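3.2. A despensa de reserva e a memória de quem cozinha

Quando começámos a visitar as casas de Illby, a nossa intenção era modesta: queríamos perceber como as famílias organizam os alimentos de longa duração e com que critério decidem, ao fim do dia, abrir uma lata em vez de descascar um fruto fresco. Cedo nos demos conta de que a pergunta arrastava consigo muitas outras. Quem fala de conservas fala da mãe que as comprava, do armário onde se guardavam, da tia que desconfiava delas e do primo que as comia às escondidas, com uma colher de sopa, antes do jantar.

As entrevistas decorreram em 16 agregados, quase sempre na cozinha e quase sempre com café na mesa (recusá-lo teria sido indelicado, e nem nos passou pela cabeça fazê-lo). Seguimos o guião proposto por Andreadis no estudo-piloto de Brallon, com pequenas adaptações de vocabulário. Christos Andreadis distinguia entre reserva visível e reserva recolhida - a primeira fica à mão e à vista, a segunda vive atrás de portas - e a distinção revelou-se muito útil, embora os nossos entrevistados raramente pensassem nela nesses termos.

As latas de fruta ocupam um lugar curioso nesta divisão. Os legumes e o peixe tendem a ser recolhidos, ao passo que a fruta fica muitas vezes de fora, em cima de um móvel, com o rótulo a fazer um pouco de enfeite. Várias pessoas falaram-nos dos rótulos com verdadeiro carinho, e uma senhora recitou de cor o texto de uma marca que comprava na mercearia Margaritis quando era recém-casada. A Figura 4 mostra latas pousadas em cima de um armário metálico cinzento; na mais próxima, de rótulo salmão com texto em chinês, vê-se um pequeno fruto cor de laranja com uma folha verde.

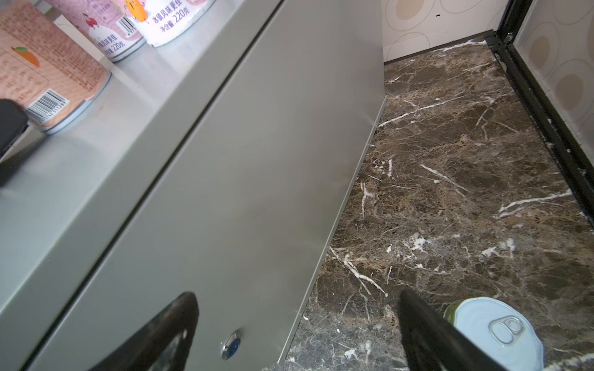

Porque se guarda a fruta em lata durante tanto tempo sem a abrir?

Na maioria das casas, a fruta em conserva é tratada como comida de visita. Reserva-se para uma sobremesa improvisada, para um doente sem apetite ou para um domingo de família, e essas ocasiões vão sendo adiadas. O adiamento não incomoda quem guarda, pois a lata cumpre entretanto outra função, a de dar à casa a sensação de estar preparada.

Figura 4. Latas sobre um armário metálico.

Esta sensação de preparação merece que nos demoremos nela. Em abril, quando regressámos para a segunda ronda de conversas, encontrámos nas famílias mais velhas uma lembrança muito nítida do encerramento da cooperativa de Zotstead, que abastecia a região. Durante semanas, contaram-nos, comeu-se do que havia em casa, e quem tinha fruta em calda dividia-a com os vizinhos. Os filhos dessa geração não viveram a falta e, no entanto, compram como se a recordassem. Um deles explicou-nos, a rir, que não gosta de pêssego em calda e que nunca deixa acabar o pêssego em calda.

Convém dizer que a amostra é pequena e que Illby tem as suas particularidades, a começar pelo mercado, que fecha cedo e obriga muita gente a planear as compras com antecedência. Por isso lemos estes resultados ao lado dos de Brallon, onde o comércio abre até às 18 horas e a reserva recolhida é bastante mais magra. Na secção seguinte voltamos aos cadernos de receitas, nos quais a fruta em conserva aparece com uma frequência que não esperávamos.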